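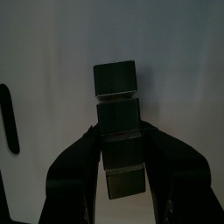
July
By Paraskevi Galanis

My aunt kept her building blocks in a cookie tin and brought them out for visitors under six, which in practice meant she brought them out for everyone. I have been thinking about that tin since the toy library in Akthorpe asked me to write something about play, a subject on which I am qualified mainly by having once been short. Four dark blocks in a leaning column are enough to bring it all back. Any adult who sees a stack like that wants to straighten it. Any child wants to know what it would take to bring it down.

The library occupies the old Demirtaş shoe store on the main street, and still has the slanted footstools. It lends 347 toys, a figure Firdevs Bilgin can produce without looking up, along with the names of the families who owe her a train. She has run the place for nine years. In that time she has seen one fashion after another come through the door with batteries in it: talking bears, tablets for babies, a plastic farm that mooed in the night until somebody put it in the freezer.

"The blocks go out every week," she told me. "The farm went out once."

There is a large industry devoted to improving on the block. A parent today can buy blocks that teach the alphabet, blocks that teach Spanish, and blocks that promise to do something to the brain that I could not follow even with the leaflet. Volkan Kurtuluş, whose daughter is two, owns most of them. He showed me a set that had cost more than my first bicycle. His daughter was in the next room, putting potatoes in a boot.

When I was growing up in Gusotlow, play was what happened while the grown-ups were talking, and its purpose was to let them finish. I don't recommend this as a philosophy. We were bored for hours, and a cousin of mine ate a candle. But we did build things, and fought over them, and were told to keep it down, and I can't remember anyone asking what we had learned.

At closing time Firdevs lets the last few kids stay while she checks the puzzles for missing pieces. The afternoon I visited, a boy had made what he called a hospital, with a garage for the doctors and no door. I asked how the patients got in. He looked at me for a while, then went back to work on the garage.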